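Snack Swap FAQ

I get the same handful of emails every time sign-ups open, so I finally typed up my answers. Updated Tue 6 August.

What is the Mulness Snack Swap?
You sign up, I match you with somebody, and you mail each other a box of snacks from wherever you live. That's the whole thing! We have 40 people in this round, and I do the matching at my kitchen table with index cards.

How much should I spend?
Up to 30 dollars, not counting postage. Please don't go over – it makes your partner feel bad about their own box.

What kind of box should I use?
Any plain cardboard shipping box is fine, and used ones are great. Put big puffy bags upright and tuck the little packets in around them. I lay everything out on the bed first because it's the one flat surface I have, and then I play with the order until the flaps close.

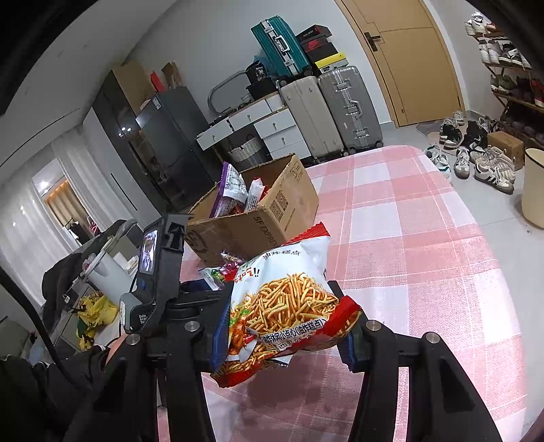
A big bag of fried sticks above the bed, with an open shipping box just beyond it

Can I send fried stuff?
Yes, please do! I love anything in the fried pastry family, like the bag of thin golden sticks in my photo (the characters across the top say 油炸糕点, "fried pastry"). Crunchy things do get crushed, so keep cans and jars away from them.

The label is in a language my partner can't read. Is that okay?
Sure, half the fun is guessing. But do write out the ingredients on a card if your partner listed an allergy. Griet Declercq wrote little cards for all 16 snacks in her last box, which was above and beyond.

What can't I send?
Chocolate in the summer (I learned that one the sticky way), fresh fruit, meat, anything homemade.

How long do I have to mail it?
You get 11 days after I send you your match. If life gets in the way, just email me and I'll let your partner know.

When is the next round?
December. Sign-ups go out to the mailing list first, and then I post them here.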